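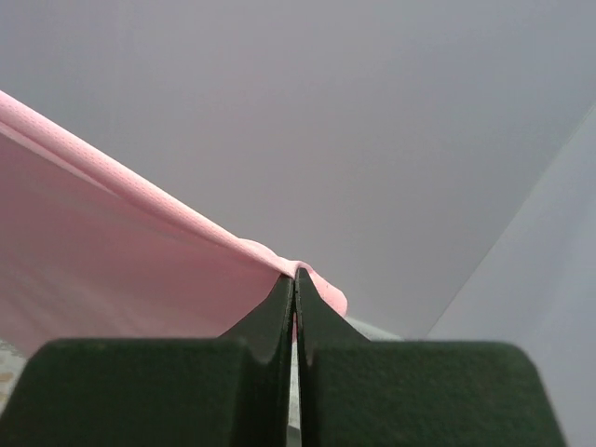
3.2 Words for surface finish

Speakers in our study had a rich vocabulary for color, but a much smaller one for finish. Most of them used one word for everything that does not shine, and they added a second word only when we asked for it. Such an answer loses information. The dark green surface in Figure 1 is matte and also slightly speckled, and faint highlights follow its rounded top edges, so a single word like "dull" covers only a part of what the eye receives. We recorded 116 descriptions in Nakpan during April, and 80 of them contained no finish word at all. Kongkaew and Srisuk report a similar gap for the older speakers of Hevutis, although their task was written and ours was spoken.

The interviews were made by Mayuree Saithong in the homes of the speakers. Each speaker was free to touch the samples, and this choice had consequences for the answers. When the hand was used, words of touch such as "sandy" or "dry" often replaced words of sight.
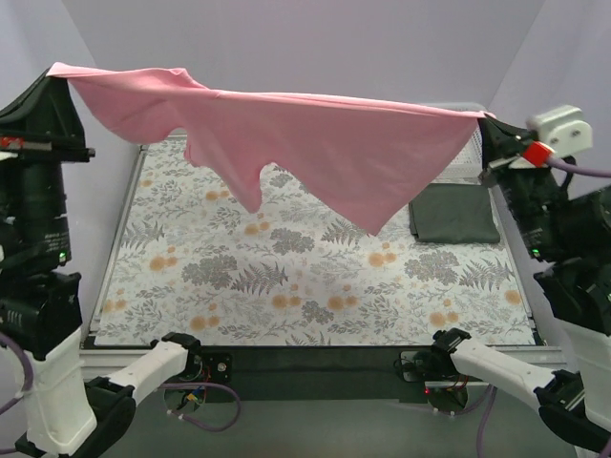

We did not correct these answers, as the border between the two senses is itself a part of our question. In the coding, a word was accepted as a finish word if two coders agreed on it - otherwise it was marked as open. Compound words caused the most difficulty. Several of them join a color with a material, and the coders could not always decide which half carried the meaning. The open cases are discussed in Section 4.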